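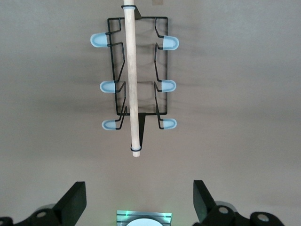
Ticket 112: Dowel pick fails with wire rack on table

Project: Bidgate (household chores trial)
Site: Hedegaard
Opened by: Arnar Vigfúsdóttir
Status: Open, workaround in place

Summary
The task is to pick up the wooden dowel and set it down clear of the rack. With the dowel on a bare table the routine is reliable. With the dowel lying across the black wire rack it fails often enough that we can't put the task on the chore list.

Symptoms
Fingers close, force threshold trips, arm lifts, rack comes up with the dowel. In other attempts the arm halts before contact with "no clear approach".

Checks done
1. Recalibrated wrist camera. No change.
2. Reran the segmentation. The dowel mask is good over the open wire but leaks into the black foot beside it at the lower end. The rubber bands split the mask where they cross the wood.
3. Blue rubber tips masked separately. They were being scored as grasp points. Halts are less frequent now.
4. Raised approach height by 10 mm. Cleared the side prongs, but the fingers then closed above the dowel.

Workaround
Grasp the free end, below the rack and past the lower band. Set max closing speed to 3 in the Callora config and leave the retry limit at 500 ms.

Notes
A person clears this in a second without looking properly. The gripper can do the motion; choosing where to put the fingers is the weak part. I would not sign off tidying racks or drainers at Desness until mask leakage is fixed.

Next action
Retrain on thin black wire over pale surfaces. Retest in February with the dowel at several angles.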